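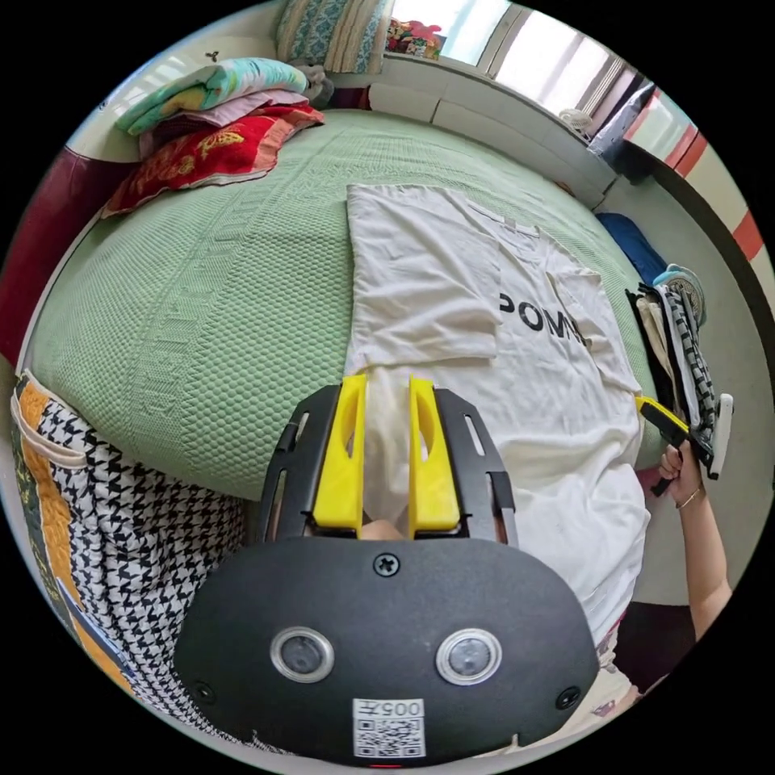
FOR IMMEDIATE RELEASE
Wednesday, November 16, 2022

Prileo is launching Bed Fold, a short laundry course for people who do all their folding on top of the bed, and I get to be the one who tells you about it! I wrote the course and I teach it, and I've been folding on my own bed since I was a kid, so please forgive me if I get a little worked up. Most folding advice starts with a big clean table. I don't have one, and neither did a single person who came to our trial evenings in Segers. What we have is a bed, a heap of clothes at one side, the pillows and blankets stacked up at the other, and maybe an hour before somebody wants to lie down. So that's where the course starts. The first thing we fold is a T-shirt laid flat on the bedspread, one sleeve and its side panel brought in toward the middle, the way you can see on the white one with the big black lettering across the chest. I love a shirt with printing on it for this. The letters give you a line to fold against, and when you're new to it you really want a line.

Bed Fold runs for 3 evenings in our upstairs room on Hokora Street, plus a printed booklet to take home. It costs $4 an evening, which pays for the booklet and the tea. You bring your own clean laundry in whatever you carry it around in. Please don't iron it first or pick out the nice pieces. I'd much rather see the real pile, with the pants and the stretched-out sweater and the thing you've been meaning to give away since spring.

The first evening is shirts. We do the plain T-shirt until your hands are bored with it, then long sleeves, then the button-front kind that everybody complains about. The second is pants, scarves and what I call the slippery drawer (slips, linings, anything that unfolds itself the second you turn around). The third is the bed itself: blankets, covers, pillowcases, and how to stack them up by the headboard so you get your work space back while you're folding everything else.

I should say something about the bedspread, too, as it comes up every time. People ask me if they need to take it off. I leave mine on! A bedspread with some texture to it holds a T-shirt still while you smooth out the sleeves, and a slick comforter will fight you the whole way. If all you have is the slick kind, lay a bath towel down and fold on that. There's a page on it in the booklet, with drawings, and my sister-in-law says it's the only page she has ever used.

We tried the whole thing out this fall on friends, neighbors and a few folks who wandered in looking for the alterations shop downstairs. I changed a lot after that. The first version had me talking for twenty minutes before anyone touched a sock, and I could see them eyeing the door. Now you start on a shirt before you've got your coat off, more or less. I also took out the part on folding fitted sheets into perfect squares. Mine have never once come out square and I felt like a fraud standing up there.

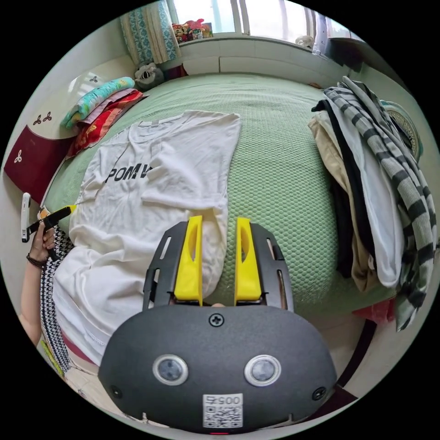
Boris Matoušek wrote to us after the trial to say he still thinks a T-shirt ought to be folded in the air, against the chest, the way his father did it, and that laying it flat only gives it more chances to wrinkle. He added that he had come around on the heap, though, and now does all the shirts first and leaves the pants for last, "with the radio on and the door shut."

Fair enough, Boris! I've put the in-the-air fold in the booklet as the second method. It's faster if you have long arms. I don't, so I end up with one sleeve on the floor. For anybody who sides with me, the flat way goes like this: lay the shirt front down if you want the print showing at the end, sweep your palms from the middle out to the hems, bring in one side with its sleeve, bring in the other, then take the bottom up to the collar in two moves. If it's a soft old shirt, pinch the fold at the shoulder and give it a little tug before you go on.

The order of the heap matters more than the fold, if you ask me. I tell people to do one kind of thing at a time. Go through and pull out every T-shirt, fold those, put them away in the drawer, and only then look at the rest. It means walking to the dresser a few extra times, and I know that sounds silly when you're tired. But a finished stack left sitting on the bed gets leaned on, or slides over, or a cat finds it. 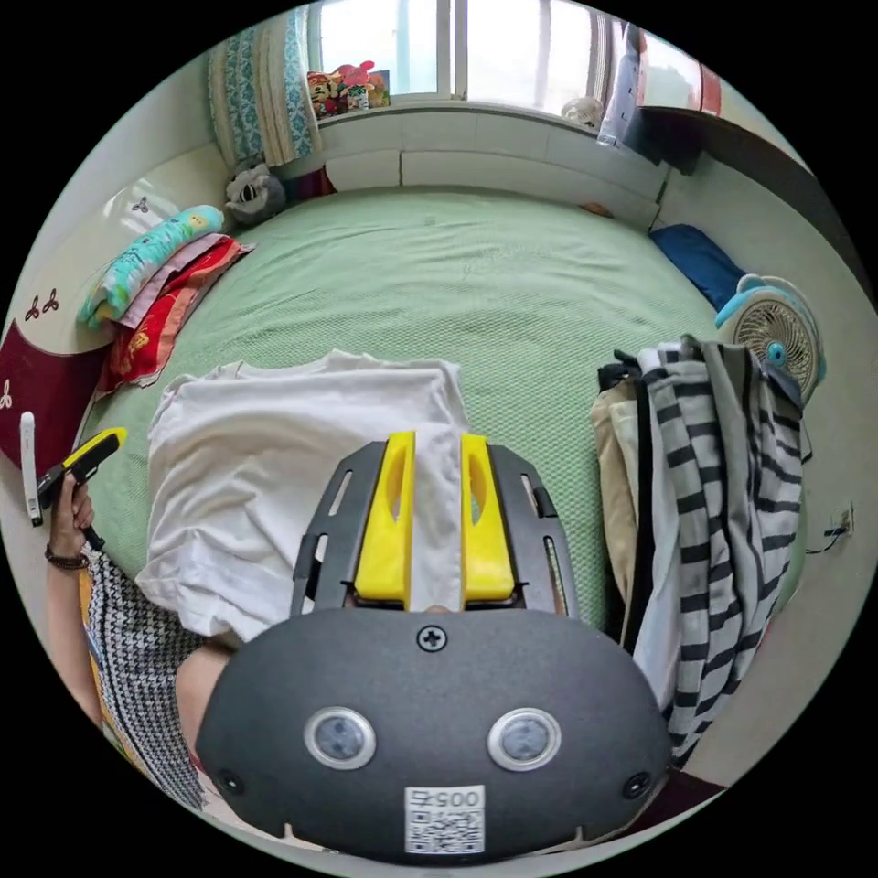 The other thing I'm stubborn about is stopping. A crumpled shirt you've folded twice and still don't like can go in the drawer as it is. You're going to wear it on Saturday anyway, and it'll look the same as every other shirt by lunchtime. I had one woman at the trial redo a pajama top over and over until her tea was cold, and I finally just took it from her and put it on the pile myself (she laughed, thank goodness).

The booklet is called Pellent, after the lane where I grew up, and we've printed 800 copies. Of those, 400 are set aside for people taking the course and the rest will be at the front counter for anyone who wants one. It's small enough to tuck into a nightstand. The drawings are all mine, so the hands look a bit like mittens, but you can tell which way the sleeve goes.

Evenings begin at the end of November and the room is up one flight of stairs, with a railing on the left. If the stairs are a problem, tell us when you sign up and we'll hold your session in the back of the shop on the ground floor, where there's a daybed that works just fine. Kids are welcome with a grown-up. They tend to be very good at socks.

To sign up, stop by Prileo on Hokora Street in Segers during shop hours and write your name in the book by the register. Reporters who'd like to come along to an evening are welcome, no charge, but bring some laundry.

###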